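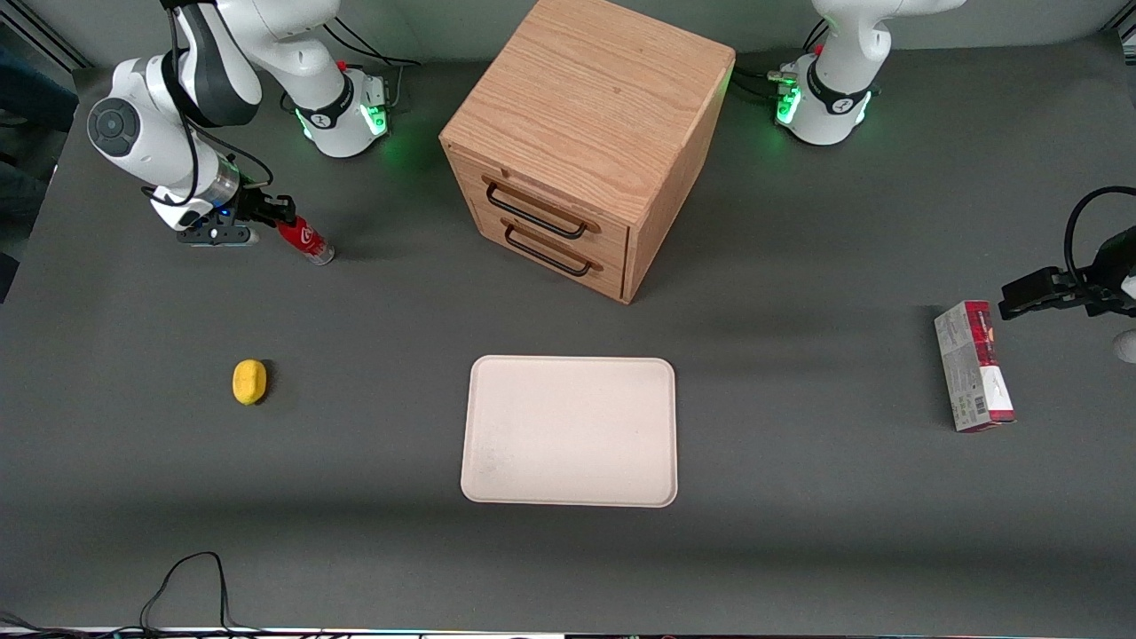

Larasati Pattinasarany had been telling me for months that I needed to talk to her about small things. Small furniture, small trays, the stuff that lives on a desk or the end of a counter and ends up deciding whether you like being in the room. So I finally went over to Nerkcombe one afternoon in December, and we talked until my tea was stone cold and it was dark out.

She has been making and fixing up tabletop pieces for years, mostly little cabinets, and she sells them through a shop called Plosness that she shares with her friend Dorin Ene. Oak is her favorite by a mile. "People want oak to behave," she told me. "They want it smooth and straight. I go looking for the boards where the grain goes all over the place, and then I put that on top, where you'll see it every time you reach for something."

I asked why a cabinet should sit on a table at all, and she laughed at me (fair enough, I do have a whole wall of shelves I can't reach). "Because that's where your hands are! A big cupboard across the room is for things you use at Thanksgiving. A little one on the table is for what you use before lunch."

She's just as opinionated about the table underneath. Light wood on a light table disappears, she says, and she'd take a dark gray top over a white one any day, even though it shows every smudge. "Smudges wipe off. I've got a cloth. What I can't fix is a nice pale box sitting on a nice pale table where you can't tell one from the other."

Then we got onto color, and I couldn't have stopped her if I'd wanted to. Her rule is that a quiet table can take one loud color, and the loud color is nearly always red. A soda can will do it. So will a bowl of cherries, or a matchbox, or the lid off something. "You don't have to buy anything," she said. "Go look in your fridge."

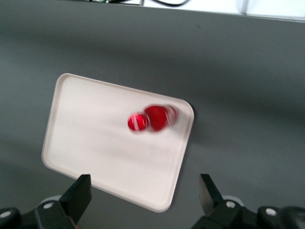
Does a tray need a rim if it's only going to sit on a table?

"I'd always want one, even a low one," she said. "Round things roll, and you only need a little edge to stop them."

She likes her trays shallow and cream-colored, with rounded corners, and she likes to leave most of the tray bare. I confessed that mine at home holds keys, mail, two dead pens and a candle. She put her hand over her eyes. Dorin, who was wrapping an order at the other end of the room, called out that his was worse.

"Put a couple of things in it and quit," Larasati said. "And push them over to one side. If you set them dead center it looks like a hotel."

She also turns her trays a little, so they don't line up with the table, and this has apparently been an argument at Plosness for as long as there has been a Plosness. Dorin straightens them when he walks by. She goes back and turns them again. He told me he's given up, and then about ten minutes later I saw him do it — one finger on the corner, very casual.

They've sold nearly 200 of the little cabinets now, which surprised both of them. The next batch is a slightly taller one with a shelf inside, and Larasati is still fighting with the door. She wants it to close with a soft sound and so far it clacks. She opened and shut it for me four times so I could hear. I thought it sounded fine. She did not, and when I left she was already hunting for her sandpaper.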